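Relining a winter coat, part two: taking measurements off the old lining

The coat came out of storage in February with the lining split at both armholes and worn through at the seat. The shell is sound. It's a mid-weight wool and nylon mix, single-breasted, set-in sleeves, center back vent, bought secondhand under the Cherkaoui label. I paid 61 for it and the collar has kept its roll, so a new lining seemed a fair use of a few evenings.

Part one covered getting the old lining out without cutting the facing. Most of the comments were about whether to save it as a pattern. I did, with corrections, and those are the subject of this post.

An old lining is a poor pattern in its raw state. It has been pulled along the same lines for years. Mine had grown at the back neck, where the hanger loop sits, and had grown again at the elbow. If you trace it as it is, you copy the distortion. I pressed each piece with a dry iron on low, let it rest flat overnight, and only then laid it on paper. The grain was checked with a ruler against the selvage direction, and two of the pieces had to be squared by hand.

The left and right fronts didn't match. The left was 19 mm longer from shoulder point to hem. I measured the shell to see which was right and found that both shell fronts were the same, so the left lining had dropped. I used the right front for both sides and threw the left one out.
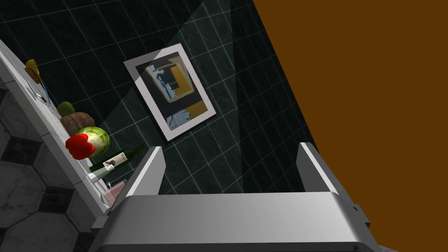 Filed under: Sewing / Repairs

Ease is where most relining jobs go wrong, in my experience. A lining has to be larger than the space it fills, in certain places and by certain amounts. The center back needs a pleat from neck to hem. The old one had a pleat that had been sewn shut for most of its length, probably by somebody doing a quick repair, and I think that is what tore the armholes. Every time the wearer reached forward, the load went to the sleeve seam.

I redrew the pleat at full depth, tacked for a short distance below the neck and again at the waist, and left open between. Blažena Hájek, who taught the tailoring course I took in Derkincombe, always had us tack the waist with a loose cross stitch so that it would give before the fabric did. I still do it her way.

The underarm is the other place. The lining seam has to travel up and over the shell seam allowance, which stands upright inside the armhole. A lining cut to the same armhole depth as the shell will drag. I raised the lining armhole at the underarm point and blended the curve to nothing at the front and back notches. The sleeve cap was raised at the same point to match.

Length is simple by comparison. I cut the body lining to the finished shell hem plus a seam allowance, which leaves enough to form the small fold (the jump) when the raw edges are joined. The sleeves get the same treatment.

Vents are handed, and I got this wrong once on another coat. Left and right back pieces are different shapes at the vent. With the fabric face up and the pieces side by side, the overlap side has the cutout and the underlap side runs straight. I now write "overlap" on the paper, plus "face up", and I don't cut the back on the fold or doubled.

On fabric. I looked at three. The first was an acetate twill from the remnant bin at Vultholm, cheap and the right color, but it watermarked when I tested a corner with steam. The second was a polyester satin, which is strong and which I find clammy. I settled on a viscose twill sold by Fuvport, in a dark bottle green, with a dry hand and enough body to hold a crease. It frays. I cut with wide seam allowances and ran a line of stitching inside the edge of every piece on the day I cut it – leaving it until the next morning cost me a sleeve on an earlier job.

Needle size 70, a fine polyester thread, a slightly shortened stitch. The presser foot pressure was backed off one notch to stop the upper layer creeping. For the sleeves I basted by hand at 90 degrees to the seam, as long pins leave marks in this cloth.

Kvido Baláž asked under the last post whether the inside pocket should be moved to the new lining or made again. I made it again. The old welt was frayed at both corners and the bag had a hole in it. The new bag is in pocketing cotton with a lining facing at the mouth, set slightly lower than before so that a phone doesn't press on the chest canvas.

Part three will be bagging the lining through the sleeve, and the hem at the vent corners, which I have so far done twice and unpicked once.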